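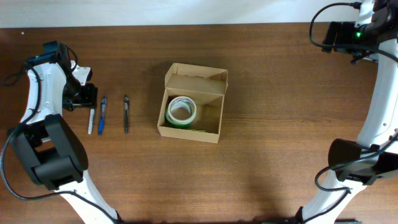

Fedusholm two-arm packing bench, set up for stationery and tape.

Fedusholm Two-Arm Packing Bench

The Fedusholm bench is a table-height workstation for the packing of small, mixed goods into open cartons. It is intended for dispatch rooms, school and office suppliers, spare-parts counters and other workplaces where orders are short, contents vary from one carton to the next, and a conventional packing line would be out of proportion to the volume handled. Two arms work from opposite sides of a single tabletop, with the carton placed between them.

The bench is supplied and supported by Clisano, which also carries out the site assessment that precedes every order. It may be purchased outright or taken on a service agreement. Particulars of both arrangements are given below.

Range of goods

The standard grippers are suited to items that a person would ordinarily pick up with a thumb and one or two fingers. Pens, markers, rolls of tape, boxed staples, glue sticks and small hardware in bags fall within the normal range. Items may be presented on the open tabletop and need not be held in trays or fixtures, although trays are recommended where the same item is packed in quantity throughout a shift.

Slim items such as pens should be laid with a clear finger's width between them. The arms will work with closer spacing, but the rate falls and the number of repeated attempts increases. Glossy tabletops should be avoided under strong overhead lighting. Where an existing table is to be retained, the assessor will advise whether a matt cover is required.

Items outside the normal range include loose paper, anything supplied in an unsealed liquid container, and articles heavier than 900 grams. Glass may be packed only under a separate written approval from Clisano.

Cartons

Any open-topped carton with a flat base may be used. The flaps should be folded well back before the carton is placed on the bench, as a flap that springs inward during packing will cause the arms to pause and request assistance. Sites using second-hand cartons should expect this to happen more often and may wish to crease the flaps by hand beforehand.

Tape rolls deserve particular mention, given that they form a large part of the trade of most stationery suppliers. A roll lying flat is normally taken by its rim. A roll that has come to rest on its edge, or leaning on another roll, is approached from whichever side offers a clear width of tape, and the wrist camera is used to confirm the position of the fingers before they close.
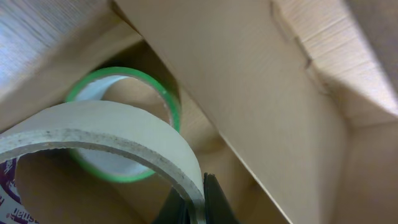 The same procedure applies when items are to be taken out of a carton, as in the checking of returned goods. Removal is slower than packing. Customers whose work consists chiefly of returns are asked to say so at the assessment stage, so that the rate quoted to them reflects the task they intend to carry out.

Dusty or worn stock can be handled without adjustment in most cases. The finger pads should be wiped at the close of each shift with a dry cloth. Adhesive residue is to be removed with the cleaner supplied and with no other product.

Effect on staff and rosters

Clisano asks every customer to consider the bench as a change to people's work before considering it as a purchase. The experience of sites already operating the equipment is that the position of packer does not disappear, but that its content alters considerably. Less of the day is spent reaching, bending and placing. More of it is spent preparing stock, answering requests from the bench, inspecting finished cartons and dealing with orders that fall outside the normal range.

At the Hamdan distribution centre, where 4 benches have been in use since August, packers were previously assigned to a single table for the whole of a shift. They now work in pairs, with each pair responsible for two benches and for the manual table between them. The centre reports that reports of wrist and shoulder discomfort have declined. It also reports that several experienced packers found the first month tiring in a different way, as the work called for more attention and offered fewer stretches of settled routine. Rest breaks were lengthened in response, and the revised breaks have been kept.

Three matters should be settled with staff before installation:

– who may stop the bench, which in Clisano's view must be any person in the room without exception
– how the time spent assisting the bench is to be recorded, particularly where pay or bonuses have been tied to cartons completed
– what training will be given, to whom, and whether it will take place in paid hours

Where a workplace has a health and safety representative, that person should be present at the site assessment. Clisano will not proceed to a quotation where staff have not been informed of the proposal.

The cameras fitted to the bench are directed at the tabletop and the carton. Recordings are kept on the customer's own premises and may be used for fault-finding. The service agreement prohibits their use in assessing the performance of individual employees, and this clause is not open to negotiation.

Training

Operator training occupies 3 days and is delivered at the customer's site. The first day covers safe approach, stopping and restarting. The second is given over to stock preparation and the introduction of new items. On the third, participants run the bench through ordinary orders under supervision. No prior technical background is assumed. Participants receive a printed handbook in plain English, with a French edition available on request.

A shorter refresher is offered annually at no charge to sites holding a service agreement. New employees may attend a refresher at another customer's site by arrangement, subject to travel being met by the employer.

Installation

The bench requires a level floor, a standard power outlet and clear standing room on all sides that staff will use. It should be placed away from doors and main walkways. Plain walls behind the table are preferred to shelving or windows. Installation is ordinarily completed within a single working day, after which the bench is run at reduced speed for more than 40 hours of operation before the full rate is enabled. This period should not be shortened. It gives staff time to become accustomed to the movement of the arms, and most changes to table height and carton position are requested during it.

The Atitz scheduling module, sold separately, allows orders to be passed to the bench from an existing dispatch system. It is not required for operation, and smaller sites generally manage well with the touch panel alone.

Purchase and service

Benches bought outright carry a parts warranty, with labour charged at the published rate. Under the service agreement, parts, labour, finger pads and software revisions are included in a fixed monthly fee, and the bench may be returned at the end of the term without penalty. Used benches are refurbished and offered from time to time to non-profit workplaces and training colleges. Enquiries regarding refurbished units should be made in writing.

To arrange a site assessment, please contact the Clisano sales office with a description of the goods packed, the sizes of carton in use and the number of staff who work in the area. Sample items may be sent in advance and will be returned with the assessor's report.

This website uses cookies to remember your region and to measure visits to our product pages. By continuing to browse, you accept our use of cookies. Accept | Manage preferences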